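4. How people talk about the chore they put off

4.1 Where the accounts came from

Readers who have come with us this far will know that the study grew out of a set of letters and never quite lost the feel of correspondence. Anwara Bhuiyan had been collecting housekeeping diaries in Edaritz for a good while before the rest of us joined her, and the people who wrote them were used to her, and told her things they would probably not have put on a form. We have tried to keep that tone wherever we could. By the time the Clorneck households came in we had 97 diaries, and between them they gave us 364 separate passages in which the writer mentioned laundry that had been washed and dried but had not yet gone back to a drawer, a shelf or a hanger. Those passages are what this section is about.

It will seem a small subject to some, and we did wonder ourselves whether it deserved a section of its own. But the diarists kept returning to it. They wrote very little about washing, which most of them seemed to think of as something that happened while they were busy elsewhere, and a great deal about what came after. The word "waiting" appears again and again. Clothes wait on stairs, on the arm of the sofa, on the chair that nobody sits in (every home in Budow seems to have one, and two diarists gave theirs a name), and most of all they wait on the bed.

4.2 The bed as a deadline

We had expected the bed to be simply the handiest large surface in the home, and for many diarists that is all it was. What we had not expected was how many of them used it on purpose, as a way of holding themselves to a promise. One woman in Clorneck put it very plainly: "If I put it on the bed I have to deal with it or sleep under it, and I am too old to sleep under it." Another wrote that she had been tipping her washing out onto the blanket since she was first married, and that her mother-in-law had disapproved of it then and disapproved of it still.

The promise was often broken, of course. The diaries are full of clothes being moved from the bed to the chair at night and back from the chair to the bed in the morning, sometimes for several days running, and the writers are usually quite good-humored about it. A younger man in Edaritz kept a tally of how many times a single stack had made the trip, and gave up in June when his brother came to stay and put it all away for him. He was, he wrote, a little sorry to see it go.
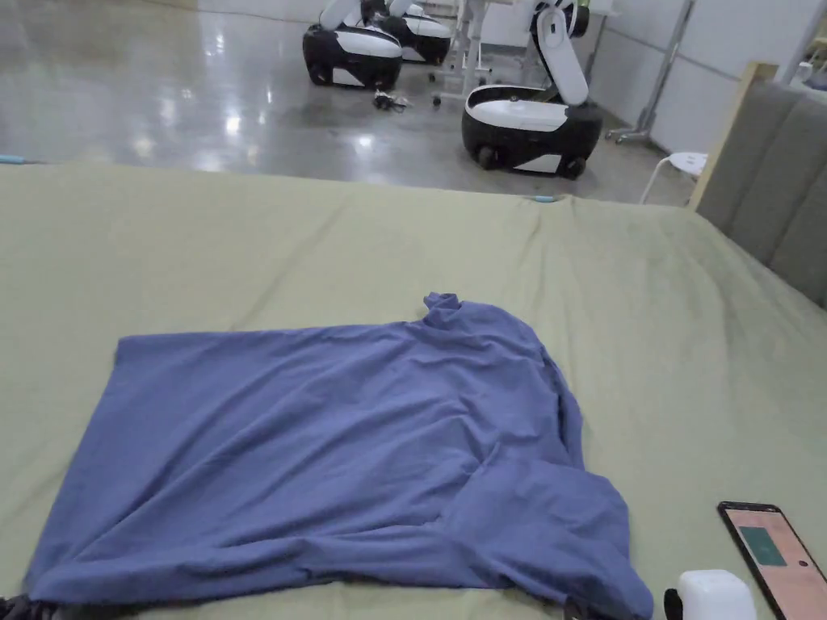
Figure 3. A shirt lying unfolded on a made-up bed.

Diarists also drew a line, and a surprisingly firm one, between clothes that had been "started" and clothes that had not. A basket straight from the line was not started. A basket that had been sorted by person was, even if nothing in it had been folded, and writers tended to feel better about it. The trouble came with single garments, and here the long-sleeved shirt caused more discussion than anything else in the house. One that has been spread out more or less flat with its wrinkles still in it, as the blue one in Figure 3 has, was counted as started by some and dismissed by others, and we had a long and friendly argument among ourselves over how to code such a thing. In the end we followed the diarist's own word wherever she or he had used one, and where there was none we left the passage out of the comparison.

Shirts matter in these accounts partly for the plain reason that people find them hard. Socks were called boring and towels were called easy – one diarist saved her towels for last, as a treat – but shirts were described as a kind of test. Several people remembered exactly who had taught them to do it: an aunt, a sergeant, the owner of a dry cleaner's where they had worked one summer. Others had never been taught and were still faintly embarrassed about it decades later. Anwara's notes from her follow-up visits mention that she was twice asked to show how she did hers, and that both times she was told she did it wrong.

4.3 Who notices

We turn now to the question of who in a household sees that there is laundry to be put away, a matter on which the diaries of couples did not always agree. Bozkurt's idea of "resting work," which we set out in Section 2, is helpful here. It describes a task that has been paused at a point where it no longer bothers the person who paused it, although it may bother somebody else a good deal. Clean clothes fit this very well. They don't smell, they don't spoil, and they can be worn straight from the heap by anyone who doesn't mind a crease.

In the homes where both adults kept a diary, we often found the same heap in one account and missing from the other. It would be easy to make a story of laziness out of this, and one or two of the diarists did. Reading the pairs side by side, though, we were struck by how often the gap ran in both directions. The partner who never mentioned the clothes might write half a page on the state of the gutters, or on a drawer of batteries that had been troubling him since the winter. Each had a private list, and much of what looked like not caring was a matter of reading from a different one.

Children's diaries, of which we had only 4, were a pleasure to read and of limited use. One girl reported that the laundry "lives" on her parents' bed and that the cat lives on the laundry, and drew us a map.
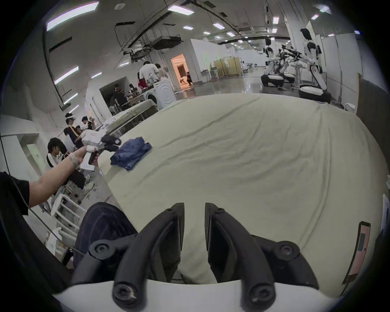
4.4 Some cautions

The diaries were kept by people who had agreed to keep them, and we think it likely that they noticed their own habits more than they would have otherwise. A few said so. One man wrote toward the end that he had begun folding things at once so as not to have to write about them, and asked whether he was spoiling the study. We told him he was not, but we have marked his later entries all the same.

Nor can we say much about homes where several generations share a room, or where the washing is done outside the home altogether. The Budow group included a handful of such households and their entries read quite differently, with hardly a word about waiting and a good many about carrying. They deserve more room than we can give them here, and Anwara is preparing a separate paper on them.

The coding guide that accompanies this section is the version of 2021-05-02. Earlier copies passed around among colleagues use an older heading, "unfinished," in place of "waiting," and the two should not be mixed.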